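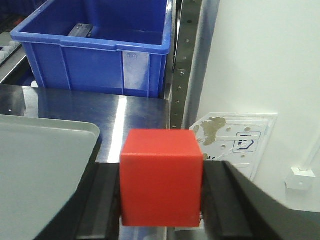
Figure 4. Red cube with a matte surface, top face lit more brightly than the front.

Last updated: February 3, 2026
Reading time: 5 min

4. Color Coding in Shared Kitchens

The meal service at Kerdale prepares 700 lunches a day in a single kitchen, and meals for people with food allergies pass along the same counters as all others. Until April the kitchen relied on printed labels alone. Agbenyega and Gyamfi, who reviewed the written procedures, found that staff read the labels at packing but seldom again at the point of handover. A color mark was then added to each special meal, with red reserved for nut-free orders and blue for dairy-free orders.

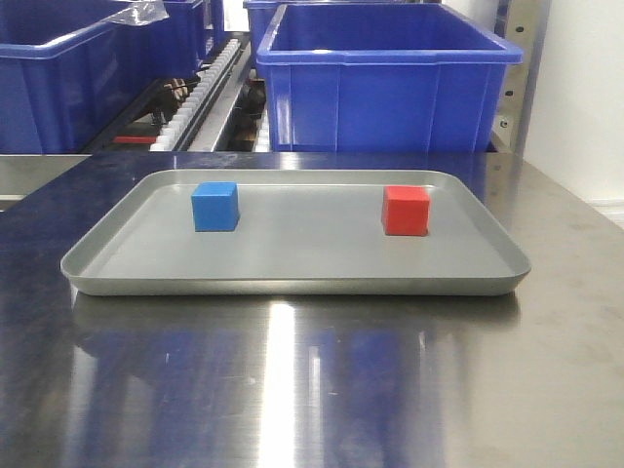 Staff interviews were carried out by Darko at the end of the first month. Most of those interviewed said that they noticed the color before they read the name on the order. The choice of red and blue was made with the metal surfaces of a kitchen in mind. Two small blocks of these colors on a gray tray, set well apart, are easy to tell from each other and from the metal around them, and the paler marks first proposed by the service did not offer the same contrast. Several staff members asked for a written word beside the color, as one of them had difficulty telling certain shades apart. This request was accepted, and the printed label was kept in full.

The marks did not remove the need for training. New employees sometimes took red to mean "stop" or "hot" - meanings it already carries on stoves and taps - and had to be told that it referred to an ingredient. Nuchit raised the same concern about kitchens that use red cutting boards for raw meat.

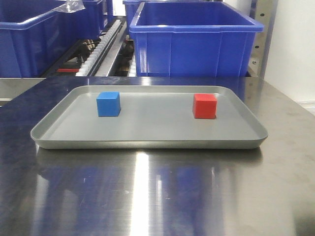

4.1 Limits of the Review

The review covered one kitchen and a single menu cycle. Evening meals were prepared at a separate site, Amegashie, and were left out. Handover times were not recorded before the change, so no claim is made here about the speed of service.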